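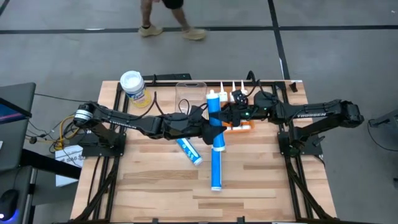

¿Con qué se guarda un cartucho de silicona a medias para que no se eche a perder?

De pie, con la boquilla hacia arriba y bien tapada. Yo le meto un tornillo largo en la punta, lo aprieto hasta que no entra más y le pongo cinta alrededor. Con eso me aguanta unas semanas, y cuando lo quiero usar saco el tornillo con unos alicates y sale con él todo el tapón seco (¡da un gusto tremendo!).

La pregunta me la mandó una lectora después del boletín pasado, y me vino de perlas, que llevaba días con ganas de hablar de los tubos. En mi casa hay tubos por todas partes: silicona, masilla acrílica, cola de montaje, uno de no sé qué que compré en Drilldale porque estaba de oferta y que todavía no he abierto. El problema de los tubos es que ruedan. Los dejas tumbados en la mesa un momento, te das la vuelta y ya están debajo del armario. Y tumbados, además, si la boquilla está cortada, van soltando un hilillo que se pega a todo, a la madera también, y luego hay que rascar con una espátula de plástico y mucha paciencia.

Así que esta primavera me he puesto seria con la mesa de trabajo. Lo primero fue vaciarla entera. Lo segundo, pasarle una toallita, y aquí os cuento una cosa que aprendí tarde: las toallitas desinfectantes, las de bote, van muy bien para el polvo y las huellas, pero a la silicona fresca no le hacen ni cosquillas. La extienden, que es peor. Para eso, papel seco primero, todo el que haga falta, y la toallita al final. Si la mesa es de madera, como la mía, luego un paño, que no me gusta dejarla húmeda. El bote lo tengo siempre al fondo, contra la pared, con la tapa cerrada hasta que hace clic, porque el último se me quedó abierto y acabó siendo un bote de servilletas tiesas.

Después vino lo de poner los tubos de pie. Probé con un vaso alto de la cocina y se volcaba. Probé con una caja de zapatos y los largos se salían. Al final Vlasta Havlíček, la vecina del segundo, me dio un trozo de tubería gris que le había sobrado del baño y lo corté en cachos, los pegué unos a otros y los atornillé a una tabla. Feo es un rato – pero cada cartucho tiene su agujero y se ve de un vistazo cuál está empezado. La tubería, si la compráis, que sea bastante más ancha que el cartucho. Yo hice el primer corte con una justita y no entraba ni empujando.

A los que están abiertos les pongo una tira de cinta de carpintero con la fecha. Antes escribía en el propio tubo con rotulador y se borraba con los dedos. Con la cinta puedo ver que el azul de la ventana es de mayo del año pasado y que va siendo hora de despedirse de él.

Otra cosa: la regleta. Yo la tenía en el suelo y cada vez que enchufaba algo era agacharse, barrer el polvo con la manga y darme en la cabeza al subir. La subí a la mesa, en el lado derecho, y por ahora estoy contenta, aunque los cables se me siguen metiendo por medio. En Cekside venden unas bridas de velcro, 45 en un rollo, que se cortan a la medida. He gastado ya media docena y todavía me queda un cable negro larguísimo que no sé de qué es y que me da miedo tirar.

Y una manía mía, ya que estamos: la boquilla se corta en ángulo y siempre más pequeña de lo que pide el cuerpo. Agrandarla se puede luego. A mí me pasó en la ducha, le hice un corte enorme, salió un cordón como una salchicha y estuve toda la tarde del domingo quitando sobrante con el dedo y agua jabonosa.

Me escribe también un lector de Hendov para preguntarme si merece la pena comprar tubos de 400 mililitros o quedarse con los normales. Depende de la pistola que tengáis, porque en la mía los grandes no caben, y yo para una junta de fregadero cojo siempre el normal. Si alguien tiene una de las grandes y está contento, que me lo cuente y lo pongo en el próximo boletín – y si me mandáis además vuestro invento para guardar boquillas sueltas, mejor que mejor, que las mías siguen en un tarro de mermelada.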